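Fixing the cover plate: small jobs at the Skustside workroom

13 January 2026 is not the day we began, because most of these small repairs were done in December, but only now I have found the time to put the page together.

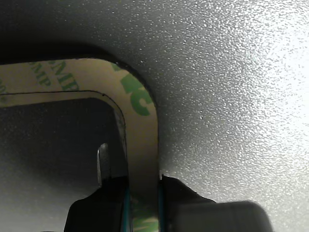 We had decided to use double-sided tape for the covers on all our grey cases. Before, they were held with small screws, and every time somebody wanted to look inside, one screw went under the bench and stayed there. Tape is quieter work. You need clean hands, good light and a bit of patience, and the piece must be cut to the right shape before it goes on the case.

The tape we use for openings is cut as a border, with rounded corners. We tried first to make a border from four straight strips. It is possible, but at every corner there is a small gap, and through the gap comes the dust. With a shape cut in one piece there is no gap. Our sheets come from Kioko, a small supplier who also cuts to drawing if you order at least 40 pieces. We ordered 40 and have 11 left, so I think it was a fair quantity for us.

For the reader who wishes to do the same at home, I write down how we work.

Cleaning. We wipe the surface two times with a cloth and a little alcohol and then we wait. A textured case holds grease much better than a smooth one, and you do not see it. On one of the first cases I was in a hurry with this, and the cover came off again after 3 days.

Placing. The liner stays on the upper side while you put the border in its place. I start always at a corner, with the curve, and let the straight parts follow. If you start in the middle of a long side, the error grows until you reach the curve, and then you must lift everything and it is usually spoiled.

Pressing. We press along the whole border through the liner, first with the finger and then with a small rubber roller. The roller is a Sultano, quite old, and its handle has been glued more than once. A spoon from the kitchen does the work also, if you use the back of it.

Peeling. This is the part which people find difficult. The liner should come away alone and the adhesive should remain on the case. Lift one corner with the fingernail, or with flat tweezers, and pull back low over the surface, slowly. If you pull straight up, the adhesive may come with it. When it begins to lift, stop, press it down again and start from another corner.

Closing. Put the cover on one side first and lower it like the lid of a book. Afterwards we put a weight on it and leave it for 8 hours. In a cold room I would leave it longer.

The old liners we keep for a while in a box. They are good for putting under small parts when you glue something, as the glue does not hold on them.

The next page of the gallery will be for the Merance lamps, which have round openings and therefore a different border. If you have a question about the tape, please leave it in the guest book and I will try to answer.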